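FOR IMMEDIATE RELEASE

Plollano opens its pretend-food lending library on 30th July, and yes, you can borrow the ketchup

Hi, I'm Moushumi Rathnayake, and I get to write this one because I've been bugging everyone about it since April. Plollano, the toy library on the ground floor of the old Brunura shoe building, is adding a whole new section to its shelves. It's all play food and play kitchen stuff, it's free to borrow with a regular family card, and the doors open at 10 in the morning on 30th July. Bring the kids. Bring a tote bag too, because we ran out of ours at the spring fair and the new ones are still at the printer.

If you haven't been in before, a toy library works pretty much like a book library. You pick out what you want, we scan your card, and you bring it all back three weeks later (or call us and we'll give you another week, we're not scary). We've been lending puzzles, train tracks and dress-up clothes to families in Drikberg for eight years now. Puzzles are still the big one. But the question I hear at the desk more than any other is, "Do you have any kitchen things?" and until now I've had to point at one sad shelf with a teapot on it.

So we asked for help, and wow, did you come through! The Mridha Family Fund gave us a grant that paid for shelving, bins and a proper dishwasher. Then 178 families filled out our wish list survey, which is a lot more than we usually get for anything that doesn't involve free pizza. We read every single one. Some of you drew pictures. One of you asked for a pretend octopus, and I want you to know that we looked.

What you told us was pretty clear. You wanted food that looks like the food your kids see at home, and you wanted it in small sets, so you're not hunting under the couch for a missing pea the night before it's due. You also wanted it clean. I hear you on that one – I have two kids of my own and I know where these things end up.

We'll start with 40 kits, each in a zip bag with a picture card of everything that belongs inside. There are breakfast kits, taco kits, a soup kit that I'm a little too fond of, picnic kits and a market stall kit with paper price tags you can write on. The smallest kits are for toddlers and have only big, chunky pieces. The ones with little parts have an orange sticker on the bag and are meant for kids over three, so please check for the sticker if you have a baby in the house who puts everything in their mouth.

Surachet Intarasuk put the kits together. He taught preschool for a long time before he came to us, and he has strong feelings about pretend food. "Give a kid a bowl and something to put in it and you'll hear the whole family in there," he told me. "You'll hear how Grandma talks when she's cooking. You'll hear who does the dishes. I'd take that over a toy that talks by itself." He also wrote a little card for every kit with a couple of things to try at home, like taking turns being the waiter or sorting everything by color before it goes back in the bag.

A few bits of play food and tableware, so you get the idea:

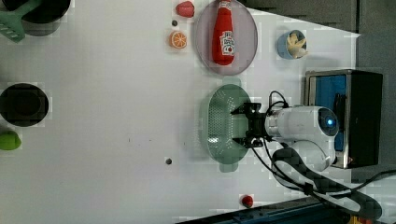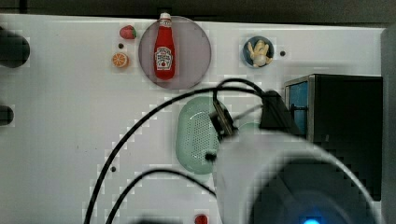
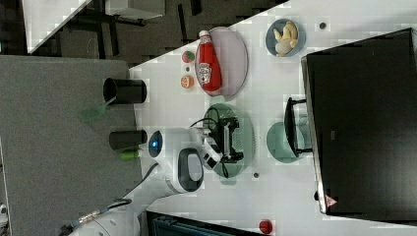
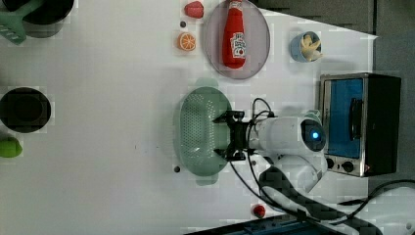

Now for the cleaning part, because I promised the survey people I'd spell it out. Every hard plastic piece goes through the dishwasher when it comes back, before it goes anywhere near a shelf. Fabric pieces get washed in hot water with unscented soap. Wooden pieces are wiped down by hand and left on a rack overnight. If something is cracked or chewed, it's out, and we don't charge you for it. Kids chew things. We'd just like you to tell us, so the next family doesn't find out first.

Borrowing is limited to one kitchen kit per family for the first month, on top of your usual two toys. I know, I know. We want there to be something left for the folks who can't make it in until the weekend. After that we'll see how it goes and probably bump it up. You can put your name down for a particular kit at the desk or over the phone, and we'll hold it for you for up to three days once it's in.

On opening day we've got a pretend café set up in the front room from 10 until noon. Josiane Leblanc is running a story time at 10:30 with books about markets and bakeries, in English and in French, and she does all the voices. Ha-neul Sung will be at the craft table helping kids make their own menus and aprons out of paper bags. Habibur Dissanayake, our director, has agreed to be a customer and order lunch from whoever is working the counter. He says he'll eat whatever he's served, and I plan to hold him to it.

Real snacks too, of course. Fruit, crackers and juice for the kids, coffee for the grown-ups. If your child has an allergy, come find me and I'll show you the packages.

Getting here is easy. The 3 bus stops across the street, and there's parking behind the building if you come in from the alley side. The front door has a ramp, and there's a changing table in the restroom. Strollers can stay in the hallway. If your kid does better when it's quiet, come after lunch, when the café is packed up and we keep the music off.

A family card is free for anyone living in Drikberg. Bring something with your address on it and we'll make you one while you wait. If you live outside town, talk to Habibur, he's usually able to work something out.

We're also still taking donations for the kitchen shelves. Clean plates, cups and pots in kid sizes are great, and so is play food in good shape. Please don't drop off anything with batteries right now, we have a closet full of it and the closet no longer shuts.

Reporters and photographers are welcome on opening day. Please check in with me at the desk first so I can find out which families are okay with having their kids in a picture.

Press contact: Moushumi Rathnayake, Plollano Toy Library, Drikberg. Ask for me at the front desk any day we're open.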